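Does a plain cover still sell anything?

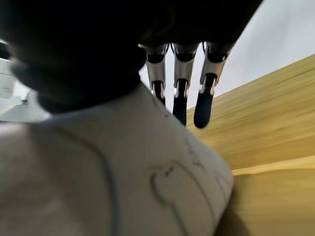
Thin dark line drawings on off-white, beside a wooden surface.

Catrin Gethin has been making the case for line drawings for 11 years, and I went to her studio one November morning expecting to disagree. Her small label, Solís, puts black ink on pale stock and very little else. I asked whether that was a style or a budget.

"Both," she said. "Color costs money. I also think people look longer when there's less to look at."

Do they? She has no figures for looking. She does have them for selling: 2,435 pieces last year, which sounds healthy until she adds that a single shop, Lorari, took most of them.

"If they dropped me I'd be in trouble," she said. "I know that."

I pushed her on the drawings themselves. Plenty of brands have gone thin and dark on off-white, and from across a store I couldn't tell hers apart. Gethin shrugged at this. "Then come closer."

It's a good line — I'm less sure it's a plan. When I asked what she would change, she said the paper, which marks too easily, and possibly the price. The drawings stay.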